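동네 우편취급소 옆 수선집, 24년째 같은 자리

가게 이름은 알바(Alva). 간판 글씨는 반쯤 바랬다. 문 열고 들어가면 바로 다림판. 오른쪽에 공업용 재봉틀 두 대, 왼쪽에 실 선반. 앉을 데가 없어서 인터뷰 내내 서 있었다. 주인은 앉으라고 세 번쯤 말했는데 의자 위에 바지가 쌓여 있었다.

주인은 올해로 24년째 옷을 고친다. 이름은 쓰지 말아 달라고 했다. "손님들이 다 이모라고 불러요. 그냥 수선집 주인이라고 써요." 그래서 그렇게 쓴다.

시작은 공장이었다. 블라우스 만드는 데서 소매만 달았다고. "하루 종일 소매. 왼쪽 소매 오른쪽 소매. 꿈에서도 소매를 달았어요." 공장이 문을 닫고 나서 퇴직금으로 재봉틀 한 대를 샀다. 그 재봉틀이 지금도 창가에 있다. 모터는 갈았고 발판도 갈았고, 몸통만 그때 것이다.

처음 받은 일감은 교복 치마였단다. 허리를 줄여 달라는 학생이었는데 너무 줄여서 다시 늘려 줬다. 돈은 안 받았다. "그 학생이 지금은 애를 데리고 와요. 애 체육복 바지 단 줄이러."

단 줄이기가 제일 많다. 하루 일감 절반이 바지 기장. 나머지는 지퍼, 허리, 안감. 코트 어깨를 손보는 건 한 달에 몇 번 안 들어온다. 어깨는 품이 많이 들고 값도 세서 손님이 대개 망설이다 간다고. "어깨 고칠 값이면 새로 산다고들 하죠. 맞는 말일 때도 있고 아닐 때도 있어요. 천을 만져 봐야 알지."

천 얘기가 나오자 말이 빨라졌다. 요즘 옷은 시접이 없다는 것. 예전 바지는 안쪽으로 접힌 분량이 넉넉해서 허리를 늘릴 수 있었는데 지금은 뜯어 봐야 손가락 한 마디도 안 나온다. 늘려 달라는 손님을 돌려보내는 게 제일 싫다고 했다. 옆선에 비슷한 천을 대는 방법이 있긴 하다. 티가 난다. 티가 나도 괜찮다는 사람만 해 준다.

실은 어디서 사느냐고 물었다. 대부분 시스투사르(Cistusar)라는 도매상에서 받는다. 전화로 색 번호를 부르면 다음 날 온다. 선반에 걸린 실이 550색쯤 되느냐 했더니 정확히 550이라고. "한 색이라도 떨어지면 그날은 꼭 그 색 옷이 들어와요." 그중 자주 쓰는 건 몇 개 안 된다. 검정, 남색, 청바지용 누런 실. 나머지는 몇 년에 한 번 쓰기도 한다. 연보라 실은 개업할 때 산 게 아직 남았다.

값은 벽에 붙여 놨다. 몇 년째 안 고쳤다. 올려야 하지 않느냐고 했더니 손을 저었다. "올리긴 올려야죠. 종이를 새로 써야 되는데 그게 귀찮아서." 월세는 올랐다. 작년 8월에 한 번. 그 달은 손님도 적었다고 한다. 더우면 사람들이 옷을 안 고친다. 찬바람이 불면 한꺼번에 몰려서 밤 열 시까지 불을 켜 둔다.

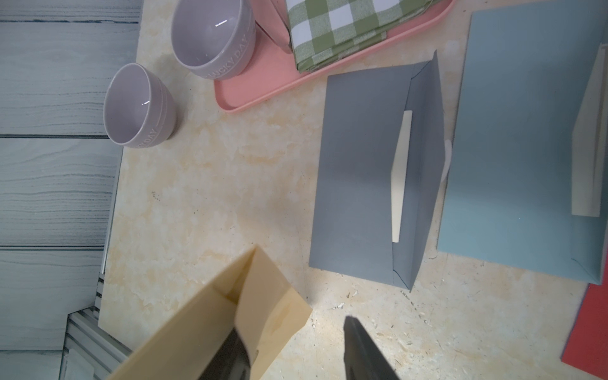

조리대 위에 놓인 봉투들과 그릇, 천.

손님이 두고 간 옷 이야기. 안 찾아간 옷이 지금 41벌이다. 장부에 적혀 있어서 바로 숫자가 나왔다. 제일 오래된 건 양복 바지 한 벌. 전화번호가 바뀌어서 연락이 안 된다. 버리면 되지 않나. "버린 다음 날 올까 봐요." 실제로 그런 적이 있었다. 몇 년 만에 원피스를 찾으러 온 사람이 있었고, 마침 버리지 않고 있었고, 그 사람이 가게에서 울었다고 한다. 왜 울었는지는 안 물어봤단다. 거스름돈을 안 받고 갔다. 그 돈은 서랍에 따로 넣어 뒀다가 나중에 단추 사는 데 썼다고.

중간에 손님이 왔다. 청바지 두 벌, 둘 다 기장. 주인은 핀을 입에 물고 무릎을 꿇었다. 신발을 벗기고 한 번, 신기고 한 번 본다. "자주 신는 신발 신고 오라고 해도 다들 슬리퍼 신고 와." 손님이 웃었다. 정말 슬리퍼였다. 핀 꽂는 데 1분도 안 걸렸다. 내일 저녁에 된다고 하고 보냈다.

배우겠다는 사람은 없느냐. 있었다. 알탄세(Altance)라는 동네 기술 교실에서 주민 대상으로 수선반을 열었고, 거기서 강사를 몇 달 했다. 첫날 온 사람이 65명. 자리가 모자라서 반을 나눴다. 끝까지 남은 사람은 많지 않다. "재봉틀은 다들 재밌어해요. 뜯는 걸 싫어하지. 근데 수선은 반이 뜯는 일이거든요." 첫 시간에 쪽가위 쥐는 법하고 실 뜯는 법만 시켰더니 다음 주에 자리가 휑했다고. 남은 사람 중 하나가 지금 옆 동네에서 가게를 한다. 어려운 게 들어오면 사진을 찍어 보낸다. 가죽은 둘 다 못 한다.

가죽은 왜 안 하느냐. "바늘구멍이 남잖아요. 천은 틀리면 뜯으면 되는데 가죽은 틀린 자리가 그대로 있어." 한 번 해 봤다가 물어준 적이 있단다. 금액은 말 안 해 줬다. 표정으로 봐서는 적은 돈이 아니었던것 같다.

요즘은 택배로도 옷을 받는다. 조카가 피모(Pimo)라는 앱에 가게를 올려 줬다. 처음엔 싫다고 했다. 몸을 안 보고 어떻게 줄이냐고. 지금은 잘 맞는 바지를 같이 넣어 보내라고 한다. 그걸 대고 자르면 된다. 그래도 실수는 난다. 어떤 사람이 맞는 바지라고 보낸 게 십 년 전 바지였다. 그대로 줄여 보냈더니 안 들어간다고 전화가 왔다. 다행히 단을 잘라 내지 않고 접어만 둔 터라 다시 내려 줬다. 그 뒤로 택배 옷은 무조건 일주일 기다렸다가 시접을 자른다.

눈이 문제라고 했다. 검은 옷에 검은 실은 이제 밤에 못 한다. 낮에 창가에서만. 안경은 두 개를 번갈아 쓴다. 어깨도 아프다. 쉬는 날에 뭐 하느냐니까 집에서 단추를 분류한다고. 그게 쉬는 거냐고 되물었더니 "그건 앉아서 하잖아요."

단추는 깡통에 들어 있다. 버리는 옷에서 뗀 것들. 찾는 단추가 있으면 그냥 준다. 한 개만 없어진 코트는 제일 밑 단추를 떼어 위로 올리고 밑에 비슷한 걸 단다. 밑은 아무도 안 본다는 얘기. 다들 아는 방법인줄 알았는데 나는 몰랐다.

마지막으로 직접 고쳐 입는 옷이 있냐고 물었다. 입고 있던 앞치마를 뒤집어 보여 줬다. 주머니 안쪽을 세 번 덧댔다. 천이 다 다르다. 가위를 넣고 다녀서 자꾸 구멍이 난다고. 새로 하나 만들지 그러냐니까 만들어 놓은 게 있단다. 아까워서 안 입는다고 했다.

나오는 길에 내 재킷 소매를 보더니 단추 실이 풀렸다고 벗으라고 했다. 2분. 돈은 안 받았다.

2021년 5월 5일

댓글 4

바지길이95
여기 저도 다녀요. 코트 안감 갈았는데 아직 멀쩡합니다. 가격표 진짜 오래됐어요 좀 올리셔도 될 듯

미나리전
시접 없다는 말 공감... 작년에 산 슬랙스 늘리려다 포기함

지나가던사람
택배 수선은 기간이 얼마나 걸리나요? 기사에 앱 이름만 있고 그게 안 나와 있네요

옆집고양이
맨 밑 단추 올려 다는 거 우리 엄마도 그렇게 하셨는데. 오늘 저도 코트 하나 꺼내 봅니다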